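Call for Contributors: Skikham Reader's Guide to Nineteenth-Century American Short Fiction

Jomgate Press is looking for writers to prepare entries for the second volume of the Skikham Reader's Guide. The guide is used by high school students, adult learners and book groups. The first volume covered travel sketches and early magazine writing. This one covers the short story from the 1820s to the end of the century.

We have 158 entries on the list, and more than 38 of them still need a writer. Open topics include ghost stories in gift books, regional writing from New England and the South, sea stories, frontier humor, and the way newspapers reprinted fiction without paying for it. A full list is sent on request.

Who can apply

You do not need a degree in literature, and you do not need to have published before. We want people who have read the stories closely and can write about them in clear English. Teachers, librarians and graduate students wrote most of the first volume. Translators are welcome too - several entries deal with how these stories were read in Europe. 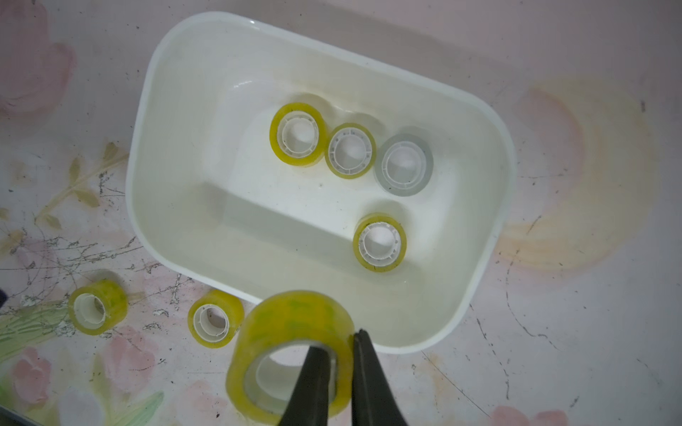

Each writer may take up to 9 entries. A standard entry gives a short account of the author's life, a summary of the story, a note on where it first appeared, and a list of further reading. Please do not send plot summary alone. Instead of footnotes, we use short references in the text, and the style sheet explains how to set them out. Quotations must be checked against a printed edition or a scan of one.

What we offer

Payment is by the entry, made when the edited text is approved. Contributors are credited by name at the end of each entry and receive a copy of the finished book. You keep the right to reuse your own work in teaching. Drafts are read by one editor and one outside reader, and you will see all changes before the text goes to the printer.

How to apply

Send us the following by email:
- a short letter saying which topics interest you
- a writing sample of no more than 3 pages, on any work of fiction
- the name of one person we may contact about your work

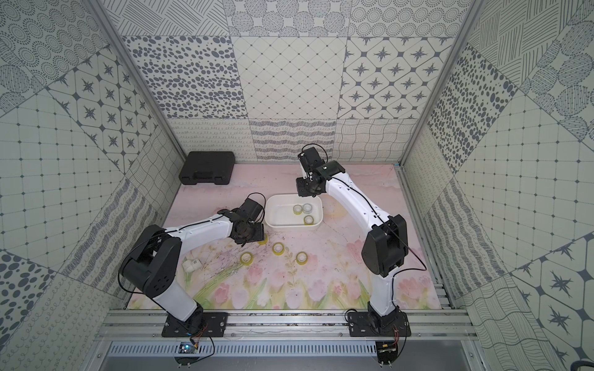
Pacheco, 2023-11-22

Applications are open now and are read in the order they arrive. Topics are assigned as writers are accepted, so please name a second choice in your letter. Finished entries are due in July. Anyone who applied for the first volume may apply again and can use the same writing sample.

Questions about topics or the style sheet should go to the Skikham desk at Jomgate Press, with "Reader's Guide" in the subject line.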